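3.2 Condition of the table surfaces

The study tables at the Leneck reading room were bought in one lot and have had the same use since. They are plain tables with pale wooden tops, without drawers or edging strips, and they stand in rows under the windows on the north side. Readers choose their own seats. The room is open to the public and does not keep a booking list, so we have no record of who sat where, and the wear on a table cannot be tied to any one kind of work.

We recorded every mark that could be seen from a normal sitting position, without a lens. A mark was entered once, under the heading that fitted it best: scratch, dent, ring, ink, pencil, or other. Where two marks crossed they were entered separately. The full survey gave 671 marks, and the recording sheet is the one used in the earlier Lillis survey, with the heading for burns removed. Grain was a problem at first. On a pale top with strong figure, a short scratch that runs with the grain is easily missed, and a darker line in the wood is easily taken for a scratch. After the first day we looked at each top twice, from opposite sides, and kept only those marks that showed from both.

Pencil was the hardest heading to keep consistent. Most pencil on these tables is not writing. It comes from a point slipping off the edge of a sheet, or from a reader trying out a lead, and it is often faint enough to be lost when the light changes. Figure 3 gives the kind of mark we mean: a thin grey streak, slightly uneven, that crosses the run of the grain and ends in a small loop or smudge. We entered marks of this sort as pencil if they looked like it, and did not test them with an eraser, as the cleaning trial in section 4 needed the surfaces left alone. 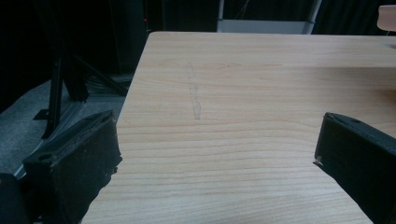
Figure 3. Pale wooden tabletop with a faint pencil-like mark.

Direction mattered more than length. A streak lying across the grain was found by both recorders nearly every time, while one lying along it was often found by only one of them. The effect was strongest on the parts of a top where the grain lines are close together and almost parallel. Where the figure opens out into wide arches there is more plain wood between the lines, and faint marks stand out better. We did not correct the totals for this, and the pencil count should be read as a low one.

Light also varied across a single top. One side of a table could be a little brighter than the other, and soft shadows moved over the surface in the course of a morning. We tried drawing the blinds and using only the ceiling lamps, but this flattened the dents and made them harder to find, so the blinds were left open – the same choice was made at Closimero, where the tables are darker and the problem is smaller.

Arabzadeh's scale for surface wear runs from 1 to 9 and was made for painted desks. We used it for the overall score of each top, with one change. On the original scale any loss of colour raises the score by a full step. Bare or clear-finished wood does not lose colour in the same way, and we counted only roughness that could be felt with a fingertip. Scores given before and after this change are not comparable, and the November scores have been left out of Table 2 for that reason.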